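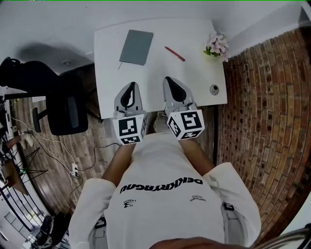
OK so the gripper comparison thread I kept promising. Two sets of finger pads, two wrist lenses, one pen, and a very sore pair of forearms. Going to post this in bits as I get through my notes.

Quick setup for anyone new: these are hand-held grippers, one per hand, with a camera on each and marker cubes for tracking. You squeeze, the fingers close, everything gets logged, and later the arm tries to do what you did. I've been on the Ceko pair since June and I'm pretty attached to them by now.

The question going in was pads. Stock ones versus the softer Shimada set that Nima Mohammadi got hold of for us. I had opinions already (stock is fine, leave it alone) and I was ready to be smug.

Task list was boring on purpose. Pick up a pen. Put it down parallel to the edge of the desk. Open a notebook. Close a notebook. Move the notebook without dragging the ribbon. Do it all again with your other hand!

The pen is the mean one. A pen lying flat on a smooth white desk gives you almost nothing to get under. You come in from above, the fingertips straddle it, and if you're a hair too high you close on air and feel like an idiot. A hair too low and you're pushing on the desk with the fingers, and the pads flex in a way the log does not love.

Stock pads: firm, predictable, and they roll the pen. Every time I came in at an angle it would spin a little before it seated. You learn to correct with your wrist without thinking. Great for me, not so great for the arm, which doesn't have my wrist.

Soft pads: the pen sinks in and stays. First time I tried it I laughed out loud. Then I tried to let go, and the pen came along for the ride because it had stuck to one side. So now you need a tiny shake at the end of every release, and guess who has to learn the shake too.

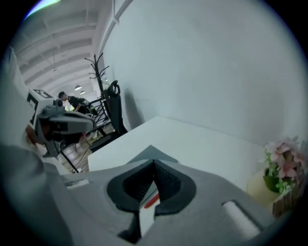 Stadeck Manipulation Team

Lens stuff now, a few people asked. We're running the very wide one on the wrist at the moment. You get the fingers dead center and then the whole rest of the room wrapped around them: desk, wall, ceiling lights, the other gripper, whoever is walking by. Straight lines go bananas near the rim.

I used to hate that. I wanted a nice narrow lens that showed me fingers and object and nothing else, like a product shot. The Loltmont lens does exactly this and the footage is gorgeous. I'd frame it.

Problem with gorgeous: the moment you swing in toward the pen, everything recognizable leaves the view. There's white desk, white desk, white desk, pen. If you're trying to work out where the hand is from that, good luck. With the wide one there's always something at the edge to hang on to – a chair, a bit of brick, flowers.

(Somebody will ask about the flowers. They stay. They're the best feature on an otherwise very plain desk, and the tracker seems to like them as much as I do.)

The other thing wide gets you is the second gripper. When I'm working two-handed I want each wrist camera to catch the other tool sometimes, and its markers too if possible. With the narrow lens the hands might as well be in different buildings.

Numbers, since you're all going to ask. 446 clips total across the whole comparison. 216 of those were with the soft pads. I threw out 23 where I lost tracking badly enough that I didn't trust the path, and most of those were my own fault for blocking a cube with my forearm.

About the forearm thing. If you hold the tools with your elbows tucked in, your sleeve gets right up in the picture and can cover a good chunk of it. I now do everything with elbows slightly out like I'm carrying two trays. Looks ridiculous, works great. Roll your sleeves or push them up before you start!

Also the starting position. I park both grippers just over the near edge of the desk, hold still for a beat, then go. It gives every clip the same beginning and makes trimming a breeze. I skipped it for one whole batch to save time and then spent the evening hunting for start points by eye. Never again.

Weight. The Loltmont lens and its mount add 200 grams over what we normally run. That doesn't sound like much. Hold it out in front of you for a morning and come back to me. By lunch my pen placements had gone noticeably wobbly and I was resting my wrists on the desk between takes, and you can see that in the data as a little dip before every reach.

Nima's take (he's been doing this way longer than I have) is that a heavy tool doesn't ruin your clips, it ruins your last thirty clips, and then you keep them anyway because you worked so hard for them. I felt called out.

Pads again, notebook edition. I figured soft would win on the pen and lose everywhere else. Closed notebook, gray cover, pretty thin. You want to pinch a corner and lift. Stock pads bite the edge fine. Soft pads also bite it fine, but they fold over the cover a bit, so when you open up, the corner flicks. The ribbon is a menace with both.

Opening the cover one-handed: stock, easily. You want a crisp tip you can slide under the cover, and the soft ones kind of smoosh before they slide. Two-handed (one tool holding the notebook down, the other lifting) it stops mattering and I couldn't tell you which pads I had on. 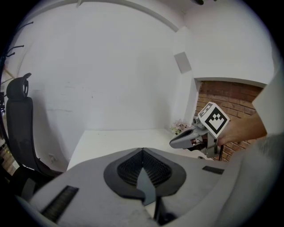 Other hand coming in from the right, marker cube on top, as the wrist camera gets it.

Back to cubes for a second because I think they're underrated. A flat marker is fine until you tilt your hand, and my hands tilt constantly. With a cube there's nearly always a face pointed somewhere useful. In the view right above, one face is square-on and you still get a second one at an angle.

Downside: they stick out. I've bonked the two together while reaching across myself more often than I'd like to admit. If a cube gets knocked even slightly you have to recalibrate, and you might not notice for a while. I check mine every time I put the tools down now. Push it gently with a thumb, does it wiggle, yes or no.

Cable management, aka the floor. I know. I KNOW. There's a power strip and a pile of black and white cables back there and it is not my proudest work. I'll do a cable post when I have something to be proud of.

Does the head view matter? I get this one a lot. I went back and forth. For the pen alone, I don't think I'd miss it. For anything with two hands it's the only view where you can see both tools and the desk laid out like a map, and when I'm reviewing clips it's the one I open first. If a take was bad I can usually tell from the head view before I touch the wrist footage.

So what am I running next? Stock pads on the left, soft on the right. I hold things down with my left and do the fiddly picking with my right, so that's the split that fits my hands. Nima thinks mixing pads is going to make the data weird. We have a lunch riding on it.

And the wide lens stays on both. The narrow one goes back in its box with my thanks and a small wistful sigh – I really did like how that footage looked.

Couple of answers from the replies. Yes, the pads swap without taking the fingers off, but do it sitting down with a tray under you, the little screws love to travel. No, I haven't tried it on a wood surface yet. Yes, the pen is red on purpose, it's way easier to find when I'm scrubbing through clips at high speed.

Someone wanted to know if gloves help with grip on the handles. Tried thin ones for a day, didn't like it, I kept squeezing harder than I meant to. Bare hands for me, and a break when the thumb starts complaining.

Next up is caps. Taking one off a marker with two grippers and then – this is the part I'm scared of – putting it back on. If you've got pads you swear by for that, send me the name, I'm ordering this week.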